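Parkar trail shoes, 442 miles in – long review, sorry

Bought with my own money, no freebies, no codes.
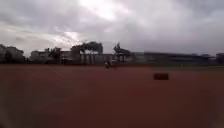

Got these in April to replace a pair of road shoes that had gone flat on the left side. I run four times a week, mostly loops outside Brimombridge, and I wanted one shoe for everything. Pavement to the edge of town, gravel, grass, then wide open flat stuff like the reddish-brown ground up top, grey cloud all the way across and a line of trees at the far end. That kind of surface tells you a lot about a shoe. No hills to distract you, no corners, just the same footstrike over and over until whatever is wrong starts to rub. With my first pair of Rothes it was the tongue. With these it was the heel collar, for two weeks, and then it stopped.

So, fit first. I'm a 9 in nearly everything and I took a 9.5 after reading the comments on the store page. Glad I did. Toe box is roomy once you size up, midfoot is snug, heel is a bit stiff out of the box. My friend Britta Hellwig went true to size and lost a toenail on her second long run. She has kept hers anyway, wears them for the dog. Wide feet – try before you buy. Narrow feet, you'll be cranking the laces and getting that pleat in the mesh over the knuckle, which I had on one shoe only, the right. Never figured out why.

Laces. Too long. Flat, a little stretchy, they stay tied, but I double knot and still have loops flopping around. Cut them and melted the ends with a lighter. Fine now. There's supposed to be a little garage on the tongue to tuck them in and it's too small for the laces it came with, which is just lazy.

Cushioning. Firm for the first 50 miles and I nearly sent them back. Kept going because the return label had already expired (my fault, sat on the hall table). After that they loosened up and got a lot nicer, not bouncy, just quiet underfoot. If you like the big soft marshmallow shoes you will hate these. I have run in those and my ankles felt like they were on a mattress, so this suits me. Longest run in them was 16 miles and my feet were tired but nothing hurt that shouldn't.

Grip is good on gravel. Good on packed dirt. Very good on wet grass, surprised me. On wet painted lines and those metal plates by the road works they are terrible, I went down once outside the pharmacy and took the skin off my palm. Mud clogs the lugs in the middle of the foot and then you're running on a pancake until it drops off. The outer lugs clear fine. I don't run much mud so I'm not marking it down too hard but if your local routes are clay, look elswhere.

Waterproofing – there isn't any and they don't say there is. I mention it because Devendra Prajapati in our group ordered the same pair thinking it was the membrane version. It's not. The boxes look the same apart from a small sticker on the end. Water comes in, water goes out. They dry overnight with newspaper stuffed in them, a bit longer if you leave the insoles in. I prefer this to the membrane kind where it gets in over the top and then you carry it home.

Durability, the bit I scroll to in everyone else's reviews. At 442 miles:

Outsole – worn smooth under the ball of the left foot, still decent everywhere else. I land heavy on that side, always have.

Upper – one small hole where the big toe bends. Showed up late and hasn't grown since I put a dab of glue on it.

Heel lining – gone through to the plastic on the left. Not rubbing yet. Will be.

Insole – replaced once. The original curled up at the front edge and I could feel the ridge. The replacement was from an older pair and it's better than the one they give you.

Glue – no peeling anywhere. Credit where it's due.

My total for the year over all shoes is 1,786 miles so you can see these did about a quarter of it. The rest was split between two older Rothe pairs and a race shoe I don't like and am too stubborn to give away. Rothe wears out faster but is comfy from the first minute. If I had a race in ten days and my shoes fell apart, I'd buy Rothe. If I had a month to break something in I'd buy Parkar.

I wore these for the Undmont half and they were OK, nothing more. Bit heavy for racing. Course was half road, half cinder path, and on the road section I could hear myself slapping along like a duck. Felt better as soon as we came off the tarmac. Time was slower than last year's but I'd had a cold so don't read anything into it.

Couple of small things. The reflective patch on the heel started flaking pretty early, so wear a light in the dark months. The gray ones look dirty after one run and then never look any dirtier. Pull tab at the back is great, more shoes should have one that a cold hand can get a finger through. And they squeak for the first week! Annelore thought there was a bird following us.

Don't machine wash. I did it once, cold, short cycle, and the tongue padding came out lumpy. Old nail brush and a bucket does the job.

Price. Not cheap at full whack. They go on sale when the new colors come in so wait if you can, the colors are the only thing that changes. I wouldn't pay full price again but I would pay the sale price tomorrow, and I've got a second pair sitting in the box for when the lining gives up.

Four stars. Would be four and a half if the heel lining was tougher and the lace thing worked. Will update if I get these anywhere near 1,000 miles, which I doubt, but Britta has a bet on it.

Posted December 23, 2019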